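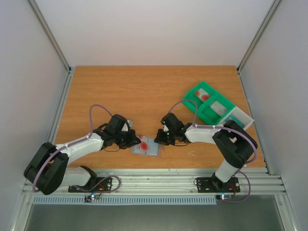 The two arms at the front of the bench with a flat package between them; the green tray is at the right rear.

Last updated: October 2025

WORKSHOP REPORT: TWO-ARM BENCH CELL

The Hafstein Shared Workshop is pleased to report on the two-arm bench cell, a member project led by Sandro Lombardi. Work on the cell began in June in Bay 2 of the Eston building. The project received a grant of $800 from the workshop's equipment fund, and members have so far logged 393 hours on it.

The cell is intended for the handling of small flat goods, such as packets, cards and sleeves. Parts of this type are thin and slide easily, and they were selected by the project group after earlier trials with wooden blocks were judged too simple to be of use. The arms are mounted on aluminum framing along the front of the table, with slotted cable duct below it. Mounting to the framing allows either arm to be moved sideways without drilling new holes in the tabletop.

Most of the effort this season has gone into cable routing. Under the first layout, the gripper cables ran inside the forearm covers and had to be withdrawn each time a finger was changed. They now run outside the arms in purple hose, with a free loop left at each joint. Members making adjustments are asked not to shorten these loops or tie them down. The correct length was established by trial and is recorded on page 11 of the build log.

The grippers have also been revised. The control software, which the group has named Wakar, now closes the fingers in two stages, with a pause between first contact and full grip. Members who wish to change the closing force should do so in the Wakar settings file and should enter the old and new values in the log.

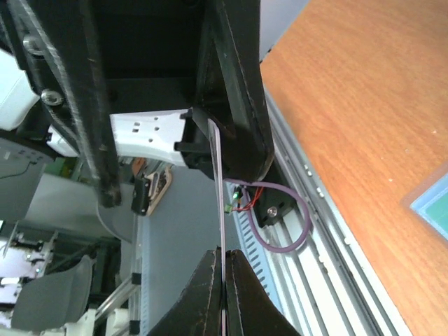

Gripper fingers closed around a thin, pale strip, seen from the wrist.

Finger surfaces are to be inspected at the start of each session. Light scratches are acceptable. A finger with a raised edge should be removed and dressed with fine paper before further use, as thin items may catch on it.

The next stage of work concerns Edach, the group's planned routine for passing an item from one gripper to the other. Members with experience in motion planning or in the machining of small brackets are invited to contact Mr. Lombardi through the front desk. Bench time in Bay 2 must be reserved in advance, and the safety briefing remains a requirement for all persons operating the arms.

Search this site Enter keywords Go

This website uses cookies to improve your visit. Accept Manage settings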